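Household and Workshop Tips

Small Things on Small Hooks: Tips for Recording Tidying-Up Tasks With Hand-Held Grippers

Posted Jul 27, 2026 by Svenja Fuchs

My last page on folding dish towels brought in a pile of mail, and most of it asked the same thing: what do you do with the fiddly stuff? Ties, necklaces, hair elastics, key rings, all the little soft or dangly things that live on a hook by the bedroom door. I've been recording those for the Kiltard set since February and I love them! They're slow and they make you feel clumsy for a couple of days, and then your hands catch on and it gets to be a real pleasure.

So, a page of tips for anyone gathering examples at a table with a pair of hand-held grippers. They come from my own notes and from Shu-fen Tu, who checks our recordings and sends the bad ones back with very short comments.

Setting up the table

Pick a table with nothing shiny on it. Glare off a glossy top wipes out thin cords, and thin cords are half of what you're trying to show. A plain matte surface is lovely. If yours is dark and your things are dark too, lay down a light cloth, tape it flat at the corners, and leave it there for the whole batch.

Put the rack or stand far enough forward that you can reach past it with both wrists straight. I used to shove mine to the very back and then lean, and every recording had my shoulders doing the work. Sit down, hold the grippers, close your eyes and reach. Where your hands land is where the rack goes.

A light rack will walk. A few dots of removable putty under the base hold it well enough, and you can still shift it between runs. Don't tape it down for good, because you want it in a slightly different spot now and then. A hand's width left or right is plenty.

Send the cables out to the sides, never across the front of the table. Give each one a generous loop so it doesn't tug when you reach for the far peg. I clip mine to the chair for long sessions.

Warming up

Do two throwaway runs before you save anything. I mean it, even if you did this all day yesterday! Your grip is always too hard on the first run. Squeeze and let go a few times in the air, pick up something dumb like a sponge, then begin.

Picking up floppy things

Go for the stiffest part first. With a scarf that's the hem, with a necklace it's the clasp, with a pre-tied bow it's the knot in the center. If you grab a wing you'll get a twist that you then spend ages undoing.

Come in low and from the side. Straight down from above tends to pin the thing to the table and you end up scraping. A low approach slides one finger underneath, and you can see what you've got before you lift.

Loops are the best practice of all. A loop has to be open when it meets the peg, and it only stays open if both hands share the job: one carries the weight, the other holds the far side of the loop out. Shu-fen's comment on my first batch was "left hand is on vacation," and she was right. I'd been doing everything with my right and just parking the other gripper nearby.

Elastic is its own little world. It stores up a twist and lets go of it at the worst moment. Lay the band out before you start, so the loop is open on the table, and keep any stretch gentle when you lift it.
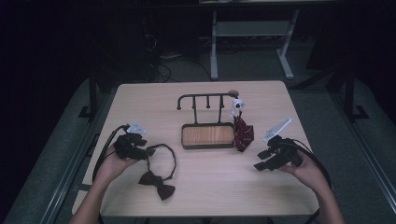 Once a piece is on the rack, let go slowly. Open the fingers a little, wait a breath, open them the rest of the way, then back straight out the way you came in. Pulling away at an angle catches the fabric and drags it off again, and I've lost so many good runs in that last second.

If you drop something, keep going! Pick it up from wherever it fell and finish the job. We keep those and mark them as recoveries, and the Kiltard folks ask for more of them every time. What does spoil a run is stopping to talk, setting a gripper down, or fixing something with a bare finger. I still do that last one. Mark it and start over.

Mixing it up

Change one thing per run. Turn the bow the other way, start it closer to you, swap the patterned one for the plain one, begin with something already hanging. I keep a strip of paper beside me with the changes written in a column and cross them off as I go. Twenty runs, then a break and a glass of water. I tried going longer and the later ones were mush.

Swap which hand leads, too. It feels awful and it's so good for the set.

Looking after the grippers

Finger pads pick up lint from fabric faster than you'd think. A damp cotton cloth at every break does it, and let the pads dry before you go back. Skip hand lotion beforehand, it gets on the handles and then on everything.

Check the screws on any top plate before a long day. Mine worked loose once and put a tiny rattle in 700 recordings before I noticed. Shu-fen noticed on the first.

Naming and saving

Write the label right after the run, while you still remember which piece it was. "Black bow, loop to the right, left hand leads" is a fine label. "Tie 4" is no use to anyone next month.

Next page will be on drawers and small boxes with lids. If you have a trick for getting a snug lid off without the whole box lifting, please send it in, I'd love to try it!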